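I got to Salminen twenty minutes early (the bus was faster than the map said, which never happens to me) and stood in the parking lot eating a granola bar until somebody took pity and let me in. So my 09/11/2023 open day started with bad coffee and a very good seat. I'd recommend both!

For those who don't know it, Salminen is the software lab that puts out Inatham, the motion planner, and Pamura, the perception side that feeds it. I've been using Inatham at work since February, mostly by copying other people's config files and hoping. I went because I wanted to see how the people who write it use it, and because the sign-up page promised a kitchen. I love a kitchen demo. Warehouses are all boxes and straight lines, and my own code has always looked smarter in a warehouse than it deserved to.

The first hour was slides. There was a long bit about release plans, which I mostly spent writing down command-line flags I hadn't known existed. Then Rezaul Amarasinghe took our group down the hall, and from there on I stopped taking proper notes and just asked questions. He leads the planning team and talks fast, and he'll go back three steps if you look lost, which I did a lot. 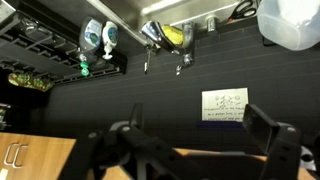

Perception was the part I'd come to argue about. At work we run one fixed camera and pretend it's enough, and I wanted to hear whether the wrist view is worth the bother. Rezaul's answer was yes, but you have to respect how strange it is. The view can come in upside down, with the sink along the top and the wooden counter along the bottom, and the gripper's own black fingers take up a good chunk of what's left. So Pamura keeps a mask of the fingers, worked out from the joint readings, and throws those pixels away before anything else runs. It also rotates everything into the base coordinates before building the map. I asked why they didn't just flip the picture and be done with it, and got a kind look. A flip fixes it for one wrist angle! Then the wrist turns and you're back where you started. The yellow sponge tucked in by the faucet is the kind of thing he likes to talk about: a small soft object right up against a big shiny one. Chrome is horrible for depth sensors, and if the bad readings off the spout leak into the thing next to it, the planner ends up reaching for a shape that isn't there.

They deal with that by storing a confidence value with every point and letting it fade if no other view backs it up. I'd read about this in the docs and skipped it because the default settings seemed fine. They are not fine, or at least mine weren't. Our fade time at work is set to 60 and the one on Rezaul's screen was 188, and he thought ours would explain the flickering obstacles I've been complaining about for months. I wrote that one on my hand.

Next came Prarine, the tool I knew least about. It's their log viewer, and if you've ever tried to work out why an arm stopped dead halfway to a mug, you'll want it. You scrub along a timeline and see what the cameras gave you, what the map believed, which paths the planner considered and which one it picked, all lined up on the same clock. Rezaul pulled up an old run, number 123, and clicked on the moment where the planner gave up. The rejected paths came up in a big orange fan with a little label on each one saying why it had been thrown out. Elbow too close to the cabinet, elbow too close to the cabinet, wrist limit, elbow too close to the cabinet. I laughed out loud, because I've had that exact afternoon, only with print statements.
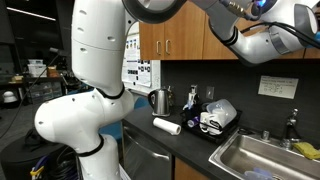 Somebody behind me asked whether you couldn't simply shrink the safety margin on the elbow, and that turned into the best conversation of the visit. You can, he said, and everyone does it once. What they do now is make the margin depend on speed. Moving slowly near a cabinet, the arm is allowed in closer, and a fast swing gets a wide berth. The planner then has to pick the path and the speed together, so planning takes longer. The typical figure he gave us was 194 milliseconds for a full replan, and there was a fair bit of muttering from the back about whether that's quick enough. For picking up dishes I'd say it's plenty. For catching them, no.

I also got to ask my own dumb question, about whether to write tasks as a state machine or a behavior tree. Half the room had an opinion. Their stuff is all behavior trees, and the editor for those lives inside Prarine too, so you can click a failed step in the log and land on the node that caused it. I've been on the state machine side for years and I'm wobbling. My current one has a state called "try_again_2" and I don't remember what try_again_1 did.

A few practical bits if you're thinking of going to the next one. Bring a laptop, because the last session is hands-on with recorded logs and they hand the files out. Install Prarine beforehand (the wifi was crawling by then, and I spent most of that session watching a progress bar). Eat first. Sit near the front in the slide room, the fan on the projector is loud. And bring a config file of your own! Two people did, and they got it gone through line by line over lunch while the rest of us hovered with our sandwiches.

I changed our fade time the next morning and I've got a run queued up with the new value. I'll post the logs when I have them.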